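Hi all,

Time for my spring update on the Saha creek planting, and I'm happy to say it's mostly good news (with one annoying bit about deer, which I'll get to). When I wrote to you in March we had a muddy bank, a stack of permits and a lot of hope. Now we have roots in the ground!

We've planted 700 willow and dogwood stakes along the lower stretch, from the footbridge down to the old Lemard culvert. The upper stretch got grasses and sedges instead, more than 1,000 plugs, and they look great. The bank by the culvert slumped a little after the April storms, so I moved some of the stakes higher up and laid coir matting over the bare dirt. It's holding so far, but I want to see it through another big rain before I brag about it.

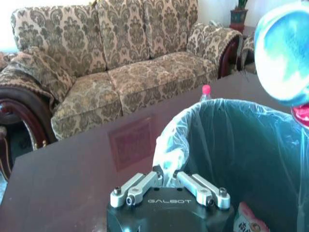 Will the willows need watering this summer?

Only the ones above the bend, where the soil is sandy and dries out fast. I'd plan on once a week through August, and I've already worked out a hose run from the Dadard parking lot, which saves a whole lot of bucket hauling.

Now, the deer. They found the dogwoods within days and chewed 29 of them down to stubs. I put wire cages around the rest of that patch and most of the stubs are sending up new shoots anyway, so I'm not replacing anything until fall. The cages weren't in the original budget. I covered them by buying fewer plant labels, and I hope that's okay with everyone at Trostinix.

On money, I've spent $3,275 of the grant so far, nearly all of it on plants, matting and the truck rental. Receipts are in the shared folder, sorted by month. The soil test invoice is still missing, and I've asked the lab for it twice.

Next up is pulling knotweed on the far side, then a second round of sedges in September if the nursery has them. I'd love to walk the bank with any of you before then. Mornings are best, say 8:30, while there's still shade on the path. Bring boots!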